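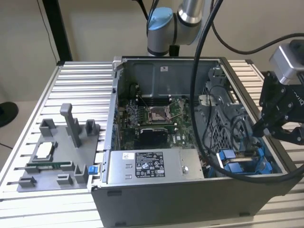 Urkham tower set: notes on the data

Maintained by Damian Adamczyk. Last edited October 20, 2025.

The set has 1,276 entries on opened desktop towers: board, power supply, drive cage, cables. The old page at Promesham promised 3,000. I have never found the rest, and I doubt they exist.

Fields

case_id, part, connector, state, remarks

The "state" field is either seated or unseated. Treat it with suspicion. A connector can look home and still be a millimetre out, and 98 entries were changed on second reading.
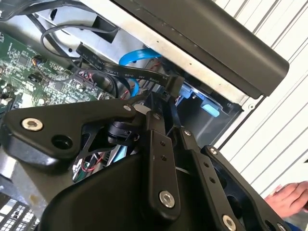 Cables are logged by whatever is printed on them, where it can be read. Half a word goes in as half a word — please don't complete it.

Known problems

Santosh Bajpai wants drive carriers split into 6 types. I remain unconvinced. Colour is not a type.

Empty CPU sockets were logged as "missing" until June. They are now "empty". Older copies have not been corrected.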